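Laboratory notebook – wet bench, tube handling and consumables
Entry for July, begun in the morning

Purpose of this entry

To record the current practice for the 50 mL conical tubes at the white bench, the condition of the holders, and the changes agreed for the Generthorpe series. The previous entry left the holder question open and gave no instruction for tubes that still contain a deposit after the liquid has been taken off. Colleagues have asked for both points to be written down in one place.

Stock and supply

The tubes in use are clear plastic, conical, with printed graduations. The remaining bags from the last Tidon order are in the lower cabinet and are to be used before any new bag is opened. A bag of the racked type was opened in error last month. Those tubes are sound and may be used for rinse water and for buffer, but they should stay out of the Generthorpe series so that all tubes in that series come from one supply.

Caps are to be kept in the covered dish while the tubes are open. A cap set down on the bench is treated as used. It goes to the wash if the tube held only water, and to waste in all other cases.

Procedure as carried out this morning

Each portion of the Generthorpe suspension was brought to the 40 mL graduation and balanced against a tube of water. The spin was six minutes, followed by a rest of four minutes with the lid closed. The rest is new. In the earlier runs the tubes were lifted out as soon as the rotor stopped, and the deposit in several of them had slid up the side of the cone before the liquid could be drawn off. With the rest in place the deposits stayed where they were, and the upper liquid came away clear down to the last few milliliters.

The liquid was removed with the long pipette, keeping the tip against the wall opposite the deposit. The remainder was left in place. The written method asks for it to be poured off, and I would advise against this for the Generthorpe material, which is fine and does not pack firmly. The loss on pouring was plain from the rinsings of the previous batch.

Once drawn down, the tubes were left uncapped and upright to settle again before washing.

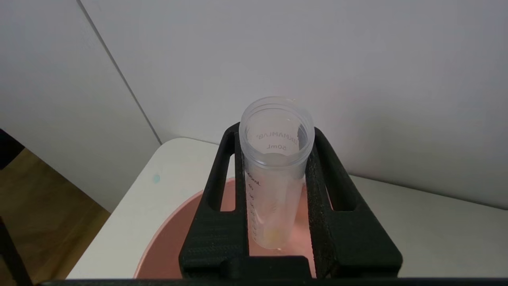 The wash was done with 200 microliters of buffer, added slowly down the side. The deposit was loosened by turning the tube by hand. The mixer was tried on one tube only and threw material up toward the rim, where it could not be recovered without a second rinse. That tube has been set aside and its result is not to be averaged with the others.

Total wash volume for each tube should not exceed 300 microliters. Above that figure the washed portion no longer fits the small vials used for storage, and splitting it between two vials has caused labeling errors in the past.

Holders

The foam blocks have been withdrawn from this bench. They absorbed spilled buffer, could not be cleaned properly, and gripped the cone so tightly that tubes were jarred on removal. The black printed holder is preferred for single tubes. It has an open slot in each side arm, which leaves part of the wall in view while the tube is held, and the matte surface gives no trouble under gloves.

Two cautions apply. The printed surface is slightly grainy and holds residue, so it should be brushed with soap and warm water after each session and left to dry in the air. It must not go into the hot cycle of the washer. The trial piece that went through that cycle came out warped and has been discarded. Alcohol wipes are acceptable for the outside between tubes.

The Agbayani drawing remains the reference for any further printing. A slightly wider crossbar was suggested in discussion, and I have no objection, provided that the slots are kept at their present length.

Reading the graduations

Volumes are to be read at eye level, with the scale turned toward the reader. Two readings in the last batch had evidently been taken from above and were corrected afterward. The figures in the batch sheet are the corrected ones – the originals have been struck through once and initialed in the usual way, and should remain legible.

The lowest part of the cone is poorly suited to reading small volumes. Where the quantity left over a deposit matters, it should be weighed. Tare weights for the present tubes are listed on the inside cover of this notebook.

Bench surface

Marks on the white bench top are to be wiped with water first and then with mild detergent. Abrasive pads are not to be used on it. The gloss has already been dulled near the sink by earlier scrubbing, and dye now takes to that area more readily than it did. Dye work should be kept to the lined tray.

Salmon-pink plastic ware may remain on this bench and is not to be borrowed for the stain room. Pieces have come back from there with a smell of solvent.

Observations on the deposit

Color in this morning's tubes ranged from off-white to pale yellow. The yellow was stronger in portions taken from the bottom of the Kotham bottle, which suggests that the bottle had not been mixed well enough before dispensing. I do not consider it a sign of spoilage, and there was no odor. The next batch should be inverted slowly until no layer can be seen at the base, and then dispensed without delay.

A slight haze on the inner wall is common in these tubes after washing and should not be recorded as product.

Outstanding

Repeat the Kotham portions after proper mixing, with the same spin and the same rest.

Amend the written method to include the rest period and to remove the instruction to pour.

Print one further holder from the Agbayani drawing and check the fit with a full tube before it is put into use.

Reorder caps. The covered dish is low, and the spare bag in the cabinet is for the smaller tubes.

Entry closed at 4 p.m. Washed portions are in the cold cabinet, second shelf, labeled by batch and position.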